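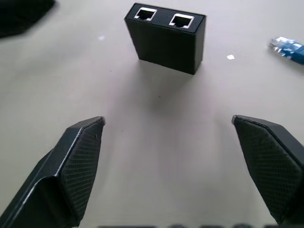

Votport reads your media mailing list, publicist contacts and embargo notices from one shared server, and every press desk must be able to reach it before a film or album campaign is opened. Use a wired connection for the desk. Where the office cable is too short, two lengths can be joined with a black coupler of the kind that has two metal-lined Ethernet sockets side by side on one face. Push each plug in until it clicks.

Guides > Votport > Press Desk > Setting up a client campaign

4 min read

June | Bretex Documentation

3.2 Creating the client record

1. Sign in as desk manager and open Clients.
2. Select New client. Enter the stage name as it should appear in releases. The legal name goes in the Contracts field and is not printed.
3. Set the spokesperson. Only one spokesperson can be active per client.
4. Choose a release template. Usitz is the default for film work; Gu is the short form for statements.
5. Select Save.

Note: A client who has left the agency must be set to Former. Statements already issued stay in the archive under the old spokesperson.

3.3 Loading the media list

1. Open Lists and select Import.
2. Choose a CSV file with no more than 398 rows. Split longer lists before importing.
3. Match the columns for outlet, desk and email.
4. Run Check duplicates. Error 69 means that a row has no outlet.

Caution: Importing a list with the same name replaces the existing list. This cannot be undone.

3.4 Sending under embargo

1. Set the embargo time, for example 18:00, and confirm the time zone.
2. Send a test to the desk address.
3. Select Release. Messages leave in batches of 100, with a pause of 20 seconds between batches.

A release can be stopped between batches. Messages already sent are not recalled; issue a correction using the Gu template.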